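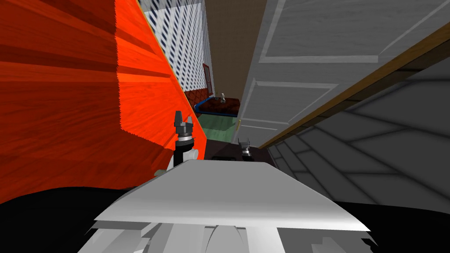
FOR IMMEDIATE RELEASE

Trokico opens its simulation lab to visitors in October

Two-armed household robot to be shown working through simulated homes, doors and all

Trokico will hold its first open day this October at the Beveck building, ground floor, doors at 10 a.m. Free entry. Visitors can watch the company's two-armed home robot trained and tested inside computer-generated houses, talk with the engineers, and try driving the simulated robot themselves.

The day is built around Ezzat, the company's in-house simulator. Ezzat generates rooms with different walls, floors, doors and furniture, then drops the robot in and lets it get on with the job. The library now holds nearly 2,000 room layouts. Tests run overnight, results are read in the morning.

"People see a finished robot on a stage and thats all they see," said Teresa Czarnecka, head of simulation. "We want them to see the middle part. The bumps, the wrong turns, the run where it parks itself against a door and stays there."

Demonstrations start at 10:30 a.m. and run 90 minutes each, with a break for lunch. Each one covers the same ground:

- moving from room to room through a doorway
- reaching for small objects on cabinets and counters
- two-handed tasks, both grippers working together
- a replay of failed runs, with questions from the floor

Nazareno Zanetti, who leads the manipulation team, will run the morning sessions. Josué Lopes takes the afternoon. Four driving stations will be open all day, ten minutes a turn, no experience needed. Children welcome with an adult.

Claltari, which supplies the arm controllers, will have engineers on hand at a table near the entrance. Bring technical questions, they like them.

"A doorway is a hard problem for a robot with two arms and a wide base," said Lopes. "It's a good one to show people becuase everyone knows what it should look like."

Places are limited to 165 across the day. Sign up through the events page on the Trokico site, name and preferred session only. Walk-ins admitted if there is room. Parking behind the building, step-free access from the side street.

Press: interviews with Czarnecka and Zanetti between noon and 1 p.m., please book ahead. Simulator footage available on request, and filming is allowed in the demo room but not the workshop.

About Trokico
Trokico develops software and two-armed robots for household work. Founded by Settimio Donati and Hamisi Kaijage. The Ezzat simulator is developed in house.

Media contact
Hamisi Kaijage, Trokico press desk, via the contact form on the company site

###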